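Slippers on the tray: a talk with Ermira Radulović

Mar 26, 2025
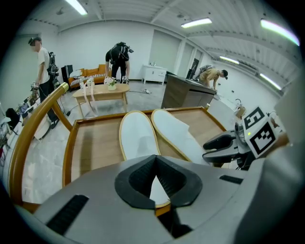 White slippers with tan-trimmed soles on one of the handled wooden trays.

Ermira Radulović has been laying out guest rooms for other people for most of her working life. She started at a motel in Prullalville, moved on to a bigger place on the coast, and now runs Altton, a small business that puts together welcome trays for guesthouses and holiday lets. The trays go out set up and ready to be put on the end of a bed. A pair of slippers is nearly always the first thing on them.

I asked her why slippers.

"It came from my mother's house," she said. "You didn't walk in with your shoes on. There was a basket by the door and you took a pair, and if you were a visitor you got the good pair. When I was at the motel we had people coming in off a long drive and standing around on cold tiles in their socks. I asked the owner if we could put slippers out. He said they'd get pinched. Some did get pinched. He put the room rate up by two dollars and stopped talking about it."

Altton began with one order, from a guesthouse called Kos, which wanted the same thing in every room and didn't want its own staff fiddling with it. Radulović made up 48 trays on her kitchen floor over a long weekend. She still supplies Kos, and the order has hardly changed.

The tray she likes best has a light wooden floor and a shiny rim the colour of honey, with a curved handle that finishes in a small brass-coloured cap. She has tried plainer ones.

"I had a flat board for a while, no rim. Cheaper to buy and easier to stack. But things slide off a flat board the moment someone carries it up a staircase, and it's always the jar that goes. So now it's a rim or I don't buy it. The handle I wasn't fussed about at the start. Then one of the housekeepers at Kos told me she could carry the tray against her hip and still have a hand for the door. After that I looked for handles."

The handle has its drawbacks. It gets in the way of stacking, so the trays have to be stored side by side, and they take up a whole wall of shelving. The caps work loose and she keeps a tin of spares. Fingerprints show up on anything glossy, and each tray gets a wipe with a dry cloth as the last job before it is wrapped.

I had expected there to be more to the arrangement of the slippers than there is. They go on side by side, both facing the same way, and she doesn't mind if one sits at a bit of an angle.

"People used to send me pictures of slippers folded into each other, or tied up with ribbon, or with a chocolate in the toe. I did the chocolate for one summer. You can imagine. Chocolate and white plush. I was washing slippers every night. Now they just sit next to each other the way they would on a floor. You see them, you know what they're for, you put them on."

White was a longer argument. Her sister, who does the accounts, wanted grey, on the grounds that white shows everything. Radulović said that was the reason for choosing it.

"If I pick up a white slipper and it's clean, I know it's clean, and so does the guest. A grey one, you're guessing. I've stayed in places with dark brown slippers and I left them where they were."

The plush ones cost more than the thin towelling kind that come sealed in plastic, and not every client will pay for them. She quotes for both. A let in Plovness took the thin ones for its first season, 169 pairs, and changed over the next year after the owner spent a night there herself and wore a pair to the clothesline and back. The soles had gone by the time she reached the back step, Radulović said, though she admits she only has the owner's word for it.

Sizes are still a headache. She carries three, and clients are asked to say how many of each they want, which most of them forget to do. When there's nothing on the form she sends the middle size and puts a few large ones in a bag on the side. Children's slippers she gave up on. "They want to wear Mum's anyway."

What else goes on the tray depends on the client. Some want a hand towel and a card. Others want tea, a jar of jam, a bar of soap. One asked for a paperback in each room and then wanted to choose the paperbacks, and that order took most of March to get out the door. Radulović would sooner leave space.

"There's a feeling that if you can see the wood you haven't given them enough. I don't agree. The guest has to put their keys somewhere. They have to put their glasses somewhere. If I fill the tray up, the first thing they do is take it all off and stick it on the windowsill, and then I may as well have posted them a box."

She checks the first tray of every order herself. She picks it up by the handle, walks the length of the room with it, puts it down and sees what has shifted. If the slippers have moved she doesn't worry. If anything breakable has moved it gets a twist of tissue under it, or it comes off.

I asked whether she had slippers at home.

"Of course. Old ones. There's a hole in the left one." She thought about it for a moment. "Visitors get the good pair."

Altton is taking orders for winter now – Radulović asks that new clients send their room numbers and slipper sizes together, on the same form.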